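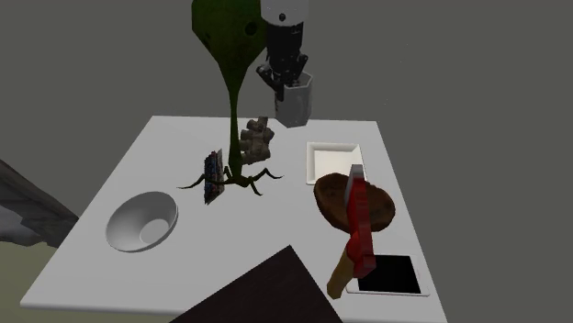
Gripper stall fault on the Saber simulated cell: frequently asked questions

What went wrong in the October build?
The arm could report a successful pick with nothing in the gripper. It then carried on through the place move and logged the run as a pass. Out of 100 test runs on the ginger root, 59 were logged this way.

Who found it?
Rania Gaber at Nitholm, while comparing the logs with the replays. Ismail Ouazzani traced the cause the same evening.

What was the cause?
A stall check with too short a wait. If the descent stopped early, the controller read the stop as contact and skipped the grip test. Crowded tables made it worse, as the planner often halts above tall or uneven items.

Does it affect the real arms at Prirkau?
The same check is in their controller. They are held at reduced speed until the patch is on, and nobody should enter the cell on the strength of a "pick complete" message. Use the stop button and wait for the brake light.

I have results from that build. Can I keep them?
Keep the replays but not the pass marks. Run the rescoring script, which looks at object height instead of the controller's message. Allow 90 minutes for a full set.

Do I need to change my table layouts?
No. Please leave bowls, trays and tools where they are – we need the same layouts to compare builds.

The patched build stops with error 12. Is that a new fault?
No, it means the grip test ran and found nothing held. Reset the arm to its home position and start the run again. If it comes up twice on the same object, send the log to Kenza Zerouali.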